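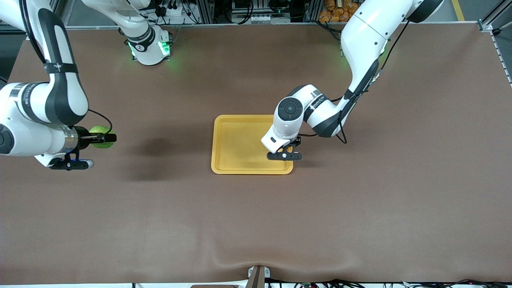
## 6. Setting up the pick-and-place cell

By now both arms are bolted on and the packing foam is everywhere except in the box. This section covers the cables, the mat, the tray and the first slow run. Allow most of a morning, more if the last person to use the cell left it "nearly ready."

### 6.1 Before power-up

1. Press the emergency stop and leave it pressed.
2. Trace each gripper cable from the upper arm down to the gripper. It should hang in an easy loop. A tight cable will pass every test you give it and then fail during a visit.
3. Bend each elbow by hand through its full travel. If a loop snags, loosen the nearest tie and give it more slack.
4. Push the connectors along the near edge of the table until they click. The Nudusik connectors click twice. Some of them are shy about the second one.

> **Caution:** Support the arm with one hand before you release a brake. It weighs more than it looks, and it will come down on whatever you were hoping to keep.

### 6.2 Mat and tray

1. Lay the mat and smooth it from the center outward. A small ripple by the edge bracket is fine. A ripple under the tray is a calibration error waiting for a date.
2. Set the tray down with its long side parallel to the front rail.
3. Measure from the front rail to the center of the tray. The target is 552 mm. Anything down to 547 mm is acceptable, and the software will make up the difference without complaint. Below that it complains.
4. Empty the tray. Pens, hex keys and snacks all count as contents.

> **Note:** Any shallow tray with a raised rim will do if its color stands out from the mat. We tried a brown one once, in May, and spent a long afternoon teaching the Livemell software to look for something it had every right to ignore.

### 6.3 Waking the arms

1. Release the emergency stop and switch on the controller.
2. Wait for the light rings at the arm bases to turn solid green. Blinking means the arm is still thinking. Red means go to Section 9, and bring coffee.
3. Open **Tillia > Cell > Hover Test** and set the speed to 4 percent.
4. Run the left arm first. It should stop with its fingers just above the tray floor, clear of the rim. If it touches, press stop, raise the hover height by a millimeter and run it again.

### 6.4 First grip

1. Hand the right gripper a test object. Apples are good: round, cheap, and quick to show a bruise.
2. Set the grip force to 42 and close the fingers slowly. Keep your own fingers on the outside of the fruit.
3. Rotate the wrist both ways and watch the cable above the object. It must not rub.
4. Open the gripper over the tray. Check the skin for dents. If you find any, lower the force and start with a fresh apple, as the old one can no longer testify.

> **Caution:** Do not eat the test apples. The finger pads are cleaned with Guerra solvent, and it tastes exactly as you would expect.

When both arms pass, save the profile under a name someone else could understand. "final_final_2" is already taken.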